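News > Local Business > Press Releases

FOR IMMEDIATE RELEASE

Drinder opens sock sorting room at Jidon laundry, single socks wanted

5 comments | 23 shares

ODHAM, November - Drinder, the wash-and-fold shop on Bautista Street, has opened a sorting room for lost and single socks at its Jidon location. Open to customers and to anybody else who walks in. No charge. Doors open at 10 a.m.

The room takes in socks left behind in machines, socks that came back in the wrong bag, and socks people have at home with no partner. Staff match them, wash them again and bag them. Matched pairs go back to the owner if there is a name on the ticket. The rest go on the free shelf by the front door.

Drinder took in 1023 loose socks at its two shops over the summer, mostly kids' sizes and white athletic. Of those, 800 have been paired up so far. The others are still in bags in the back and will be worked through in the new room before the holidays.

"We used to do this on top of the dryers after closing," said Duangjai Nakpan, owner of Drinder. "Socks fell down the back, got mixed in with the next load, we had to start over. Now there's a table and it stays set up. I should of done it years ago." 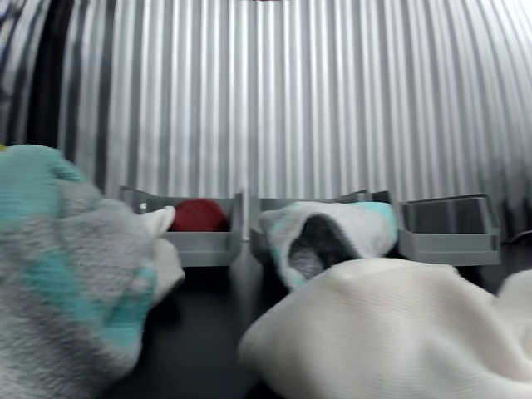 Sorting is by hand and the method is simple. Socks come out of the bag onto the table, get turned right side out, and get checked for size and wear. Then into trays by color and trim. The trays are gray plastic, shallow and open on top, set side by side so a sorter can drop a sock in without looking up. Plain colors are easy. Trim is the slow part, a white sock with teal on it needs a partner with the same teal, and there are a lot of teals. Dark table on purpose, white socks show up on it. Staff ask that people not pull from the trays themselfs, ask at the counter and somebody will look.

What to bring:

- Single socks, any size, clean if possible
- Pairs in good shape you no longer wear
- The ticket from your last wash, if you think one of yours is here

What not to bring: tights, shoe liners, anything with holes in the heel. Slipper socks with rubber bottoms are OK but bag them seperately.

Customers looking for a specific sock should bring the other one along. A phone picture works but color is hard to judge off a screen. Unclaimed singles are kept for 2 months, then cut up for cleaning rags, used in both shops.

"People get embarrassed asking about one sock," Nakpan said. "Please ask. We had a man come in for a red one, his daughter's, she would not go to school without it. Took us most of a morning. It was in a pillowcase."

Wash-and-fold prices do not change. Customers who want their own socks paired before pickup can now check a box on the ticket, also free through the end of November. After that Drinder will look at how much time it takes and decide.

The room is at the rear of the Jidon shop, past the folding counters. Parking in the side lot. The Bautista Street shop has a drop bag by the register for anyone who can't get over to Jidon, emptied every evening and driven across.

About Drinder: Drinder is a family-owned laundry in Odham with two shops, Bautista Street and Jidon. Self-service washers, wash-and-fold, comforters and rugs by appointment.

Press contact: Duangjai Nakpan, at the Bautista Street shop, mornings are best.

###

Recent releases
Odham Library extends evening hours for winter
Jidon shoe repair moves two doors down
Coat drive drop-off points announced
Bautista Street repaving, what to expect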